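Toy Safety and Play Value – Course Handout
Unit 7: Choosing and Assessing Toys for Early Learning Settings
Tullemville Institute of Early Childhood Studies
Prepared by Poonam Tiwari. Revised 27 May 2021.

Purpose of this unit

Students will learn to assess a toy before it is placed in a playroom, and to record that assessment in a form another educator can use. The unit assumes that you have completed the readings on stages of play and have your observation journal with you.

Part A. Reading the package

The age mark on a package is a statement about safety first. A toy marked as unsuitable for children under three may contain small parts, and this remains so however capable a particular child may be. Skill levels printed beside the age mark are the maker's opinion and carry less weight.

Record the following for every toy:
Name of toy and maker
Age mark, copied exactly
Warnings, copied exactly
Materials, where stated
Cleaning instructions
Power source, if any

Second-hand toys often arrive without packaging. Where the age mark cannot be found, treat the toy as unassessed and store it away from the children until a senior educator has looked at it.

Part B. Handling the toy

Pull firmly on each attached piece. Run a finger along seams and edges. Check that battery compartments close with a screw and that the screw is present. Painted surfaces should show no flaking or wear, particularly on toys that younger children are likely to mouth. Magnets require particular care – a loose magnet is grounds for immediate removal from the room.

Part C. Play value

Play value refers to the range of things a child can do with a toy and the length of time the toy holds interest. Plain blocks score highly in most settings. A toy with a single button and a single response may be popular on the first morning and left on the shelf by the end of the week.

In the Gurnodell case study, a centre with 30 children replaced half of its electronic toys with stacking, sorting and pretend-play sets. Read the educators' notes closely. Yulan Cai's commentary, supplied with the case study, questions whether the change in toys or the change in room layout had the greater effect. You are expected to take a position on this.

Part D. Assignment

Select two toys of different types and write a comparison of no more than 2000 words. The Rajput checklist must be attached as an appendix and is not included in the word count. Students who choose a building set from the Eltasora collection should sign it out at the resource room and return it with all pieces in the original tray.

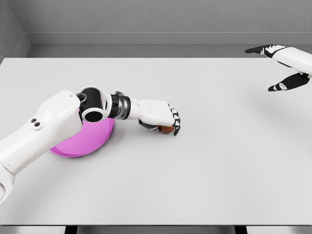 Comparisons should be written in full sentences, with headings that match Parts A to C of this handout. Late work will be accepted only where an extension has been approved in writing by the unit coordinator.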